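I run the student robotics club at Pondham and we need a few more pairs of hands for our tidying project, Grirnel. This term's job is dusting round picture frames with a blue cloth.

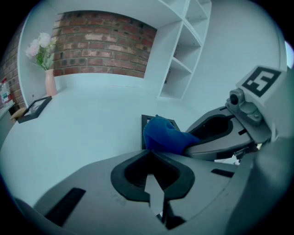

## What you'd be doing

You hold the gripper, pick up the cloth, wipe, put it down, then go again. I'd love 30 goes from each person — it's fiddly at first, but you soon get a feel for it! We've got 166 recorded so far and I want plenty more before July.

## Who can join

Any student, any course, no coding needed. Sessions last 2 hours and there's tea (and usually cake, if I've remembered).

## How to sign up

Put your name on the sheet outside the Kaewmanee workshop, or ring me on extension 3212 — afternoons are best, I'm hopeless before noon.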